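Furniture reuse store in Istier to stay open after rent deal

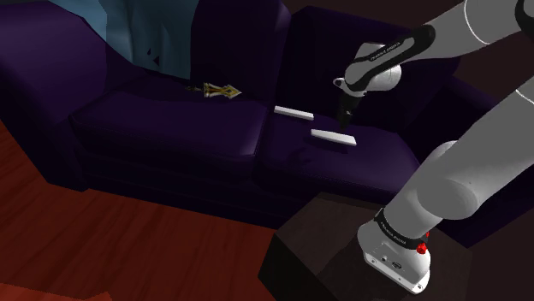
A second-hand furniture store that was due to close at the end of August will remain in its building on Kartha Road, after the landlord agreed to a new lease at a lower rent.

The Istier Furniture Store takes in unwanted sofas, beds, tables and wardrobes and sells them at low prices. Households referred by the council or by a local advice centre can get the basics free of charge. It gave away or sold 678 items last year, most of them to people moving into unfurnished flats.

The store was told in spring that its rent would nearly double when the old lease ran out. Staff began looking for another building but found nothing on the ground floor with a loading door and enough space to keep large pieces dry.

Oltex, the property company that owns the building, said on Wednesday that it had signed a lease lasting six years. The rent will be fixed for the first two and reviewed after that. The company did not give the amount.

Henrike Frerichs, the store manager, said she had already told two of her drivers that their jobs were likely to go.

"I rang them both as soon as the papers were signed," she said. "One of them had an interview lined up for the next morning. He has cancelled it."

The store has nine paid staff, most of them part time. It had stopped accepting large donations in the past month in order to clear the building. Collections will start again next week, and there is already a waiting list for sofas and double beds.

Frerichs said sofas were the item people asked for most and the one the store most often had to turn away. By law, upholstered furniture sold second hand must carry its fire safety labels, and many people cut them off when a sofa is new.

"We get a lovely three-seater offered to us and the label went in the bin years ago," she said. "We can't take it. The driver has to leave it on the drive and people get cross about that, which I understand."

Anyone who wants to give a sofa or armchair is asked to look for the label before booking. It is usually under the seat cushions or on the base. Leather and fabric pieces are both accepted, as long as the seat is sound and there are no tears. Sofa beds are taken only if the metal frame opens and closes properly.

Under the new lease the store will also take over a lock-up unit at the back of the building, last used by Volex, a carpet wholesaler that moved out two years ago. It will be used for repairs. At the moment small jobs such as fixing drawer runners and table legs are done in a corner of the sales floor, and customers have to walk round them.

Ilango Thampi, who runs the advice centre on the same street, said his office had referred a family to the store almost every week this year.

"People get the keys to a flat and there is nothing in it, often not even a carpet," he said. "If the store had gone, the nearest one is two buses away, and you can't bring a bed home on the bus."

He said his centre had written to Oltex in support of the store, as had the school opposite and several shops. The company said the letters had been read but that the decision was a commercial one, and that it preferred a long-term tenant to an empty building.

The council, which pays the store a small grant towards its van, said it was pleased with the outcome. The grant comes up for renewal next spring and no decision has been made on it.

The roof above the loading door still leaks and will be repaired before winter at the landlord's expense. The store will shut for two days while the work is carried out, and dates will be put up in the window.

Opening hours are not changing. Collections can be booked by phone or at the front desk until 4pm.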